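Section 4. Power, Placement and First Start

Jirel J-33 Dehumidifier, owner's guide
Text revised by Telmo Cantero, September 9, 2025

Read this section before you plug anything in. Much of what gets repeated about dehumidifiers comes from store shelf cards, and we don't agree with all of it, including a few lines from our own older leaflets.

4.1 Before you choose a spot

The box says the unit suits "whole basements." Treat that with suspicion. A basement with a closed door in the middle is two rooms, and the unit will dry the one it stands in. If you want both sides dry, leave the door open or move the unit from time to time.

1. Let the unit stand upright for a full day after delivery. Couriers say they keep boxes upright. Assume they didn't.

2. Pick a hard, level floor. Thick carpet lets the unit lean, and a leaning unit can shut off with the bucket half full.

3. Leave clear space on the grille side. Curtains and hanging laundry get pulled in.

4. Keep it out of the shower area, whatever you have read about steam. It is not sealed against splashing water.

Note: Scented pads sold for the intake grille do nothing for moisture. They do clog the filter.

4.2 Humidity settings

The dial runs from Low to High, with a Continuous position past High. Low, confusingly, means drier air. We asked for this to be changed and it wasn't.

5. Start at the middle of the dial and leave it there for a week.

6. Check the result with a separate hygrometer. The reading on the front panel is taken inside the cabinet, next to a warm motor, and we wouldn't plan a renovation around it.

7. Turn the dial toward Low only if the separate meter still reads higher than you want. Many owners go straight to Continuous and then write to us about the electric bill.

Caution: Don't use Continuous with the bucket unless you will be there to empty it. Use the drain hose (Section 5).

4.3 Power supply

The plug is a grounded three-prong type, rated for a 115 volt outlet. Use a wall outlet on a circuit that isn't already running a freezer or a space heater.

8. Plug the unit straight into the wall. Push the plug fully home and check that it doesn't sag.

9. Do not use an adapter that removes the ground pin. If your outlet has two slots, have it replaced.

10. Do not run the unit from an extension cord. "Heavy duty" on a cord's packaging is a sales phrase. The wire gauge is what counts, and it's often printed so small that you need a flashlight to find it.

11. Keep power strips for lamps, chargers and the like. A joule number on the label, 1000 or anything else, describes surge protection. It tells you nothing about how well the strip copes with a motor that starts and stops all day.
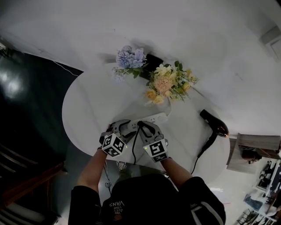

12. If a breaker trips, reset it once. If it trips again, stop and call an electrician. Trying every other outlet in the house is not a test.

Warning: A plug or outlet that feels hot needs attention even if the unit seems to be working perfectly well. Switch off at the breaker before you touch it again.

4.4 First start

13. Slide the bucket in until it clicks. The Bucket light goes out when it is seated. If the light stays on, take the bucket out and check that the float moves up and down.

14. Press Power. The fan starts first. The compressor may wait several minutes, and pressing the button again only makes it wait longer.

15. Expect very little water in the first few hours. Videos of a bucket filling before dinner were made in rooms much wetter than yours.

16. Close the windows. Owners argue with this one every April, when the air outside feels fresh, but an open window brings damp in as fast as the unit can take it out.

4.5 If nothing seems to happen

Code 278 on the panel means the room is too cold for normal operation. It isn't a fault, and the repair kit sold online for it fixes nothing. Warm the room and the code clears by itself.

A gurgling sound after shutdown is refrigerant settling. A steady rattle is usually the bucket handle, so fold it flat before you suspect anything more expensive.

For anything else, write to Ilham Belhaj at the Jirel service desk in Grollport. Give the serial number from the rear plate, the code on the panel if there is one, and what the unit is plugged into. Please check that last one by following the cord with your own hand. The warranty terms are in Section 9.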